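Velholm Desk Arm Kit

Printed tabletop arm with servo joints, for clearing and sorting light items

Overview

The Velholm is a small arm kit for people who want to find out what a machine can and can't do on an ordinary desk. It comes as a bag of printed parts, a set of servos, a wrist camera and the cables. You build it, clamp it down, show it a job by moving it through the steps, and then let it try.

We sell it as a kit for learning and testing. It is not a cleaning appliance. If you are hoping to walk away and come back to a tidy room, no arm in our range will do that yet, and we would sooner say so on this page than take the return.

What it can do now

Putting pens in a cup is the job we suggest first. A pen is light, stiff and easy for the camera to find against a pale surface. The wide mouth of a cup forgives a bad angle. In our shop test the arm put 80 pens in the cup before we stopped to retighten a joint. Three of them needed a second try.

It also does well with dry sponges, wooden blocks, bottle caps and small boxes.

What it can't do yet

Soft things are hard. Tissue, dish towels and socks change shape when the finger closes, and the arm often lets go too soon or drags them along. Clear glass is poor because the camera loses the edge. Anything with liquid in it should be kept off the table.

Speed is the other limit. A person clears a desk in the time the arm takes to place one pen – sometimes less. For shop-floor work such as loading parts into a tray, it will keep a steady pace on one part in one position. Mix the parts and it slows down a great deal.

Pen and cup on a wood-grain tabletop 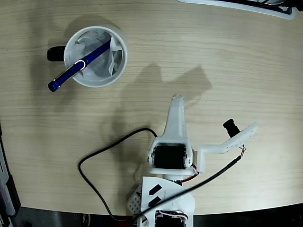
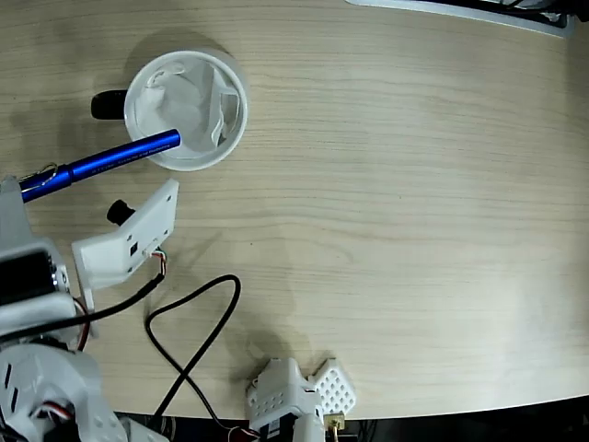
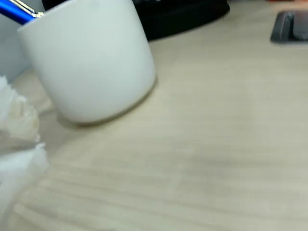
What's in the kit

Printed parts for one arm, white
Servos, fitted with horns
Wrist camera with bracket
Two-finger gripper
Controller board and power supply
Table clamp
9 cable ties
Screws, driver and spare horn

A computer is not included. The Dasavel software runs on most laptops and is a free download for kit owners.

Setting up

Allow an afternoon for the build. Clamp the base to a table that doesn't wobble and leave enough slack in the camera cable for the wrist to turn fully. Tie the rest back. A loose loop that catches on the gripper is the most common reason for a failed run.

Light matters more than most buyers expect. Even light from overhead works well. Strong sun from one side gives the arm a shadow of its own, and an early run may go wrong when that shadow crosses the item.

Limits and care

Maximum load at the gripper is 600 grams with the arm folded in, and less at full reach. Check the wrist screws after every long session. Keep hair, sleeves and small children away while it is powered.

Related items

Kinnunen soft fingertips – slip-on pads, better grip on smooth barrels
Sosimitz second-arm bundle – for jobs that need one arm to hold and one to place
Replacement servo, single

Orders placed before noon ship the same day. Kits ordered in February may wait on printed parts.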